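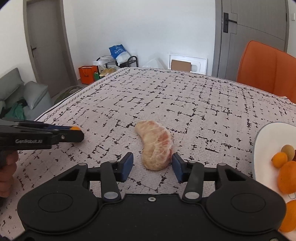 Golnar Bagheri had reviewed a great many things for the Nesorcombe monthly over the years, among them a bread oven, a stairlift and a very unhappy week of meal deliveries from Babaei, but she had never before been sent anything that made her mother want to join in.

"You're squeezing it like a tax inspector," said her mother, whose name was Ladan Vahidi and who had come in her yellow slippers to stay until the end of November, or until the boiler at her own place was mended, whichever took longer. "It's a pomelo. Go in from the fat end."

Golnar went in from the fat end. The gripper was black and heavier than she had expected, and when she pulled the lever the two jaws came together with a small polite sound that she rather liked. She wrote "polite" in her notebook, crossed it out, and then wrote it again, because what else would you call it?

The service was called Skenano, and the idea was simple enough on the telephone. They lent you a pair of hand-held grippers and a list, you did ordinary household jobs with them at your own table for an afternoon, and the recordings went off to teach robots how ordinary household jobs were done. Then you were paid a modest sum and somebody came to fetch the case. Marjan Kiani, who edited the monthly and had a soft spot for anything that arrived in a case, wanted six hundred words on whether a normal person could manage it and whether it was worth the bother.

"And are you a normal person?" her mother had asked.

"For the purposes of the article."

The list had nine jobs on it, and fruit was the third. Golnar had done the folding of a tea towel (fair) and the stacking of cups (better than fair, one small scare) before lunch, and she had left the fruit for the afternoon as a sort of treat – her mother had peeled the pomelo by hand the way she always did, taking the pith away in long patient strips and talking the whole time about her cousin Abbas Jalali, who had once eaten an entire one on a train and been offered a seat by a nun.

The trouble was that the instructions assumed a person working alone, and Ladan Vahidi had never in her life watched someone else work alone. She lasted three attempts. On the first, the segment turned round and lay on its other side like somebody refusing to get up for school. On the second it came up a good inch off the cloth and went straight back down. On the third Golnar paused to write something in her notebook, and when she looked up there was a hand round the other gripper.

"Mum, they want one person."

"Did they say one person?"

Golnar looked it up. The booklet said "the user" all the way through, though on the back page there was a help number, and because she was a thorough reviewer and the help line had to be tested anyway, she rang it. It was answered quite quickly by a woman called Oranuch Ruangrit, who had a lovely unhurried voice and listened to the whole business, including, since Ladan was shouting it from the table, the nun.

"Two people is fine," said Oranuch, when she could. "Just go slowly, and try to take turns. Which of you has the pomelo?"

"My mother has the pomelo."

"Then you have an orange," said Oranuch. "Try a small one first."

So Golnar took a small orange and set it on the cloth, and her mother, breathing through her nose, moved in on the pomelo from the side, and for quite a long while neither of them spoke, which in that house was worth a paragraph by itself.

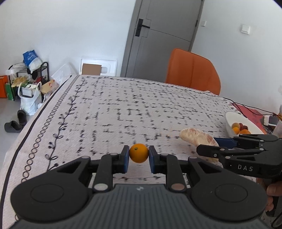 Golnar has the orange; the pomelo is still under discussion.

What Golnar noticed, and what she had some difficulty getting into six hundred words, was how her mother's wrist moved. It tilted a little before the jaws did anything, the same tilt she used for lifting a dumpling out of the pan or a sleeping baby's head off a cushion. Golnar's own wrist didn't do it. She tried it on the orange and it felt silly, and then she tried it again and it felt less silly.

"You've gone quiet," said her mother. "Have you broken it?"

"No. Do that again, would you? The bit before you close it."

"What bit?"

"Never mind. Just get hold of the pomelo."

She gave Skenano four stars out of five when she came to write it up. She praised the help line and the blue finger pads, complained about the size of the print in the booklet, and mentioned that the cups should be done before lunch, when one's hands are fresh. Marjan rang to say she'd like a bit more about the pay and a bit less about the wrist, and Golnar said she would see what she could do.

Then she went back to the table, where her mother had already started on job number four without her and wanted to know where the spoons were kept these days.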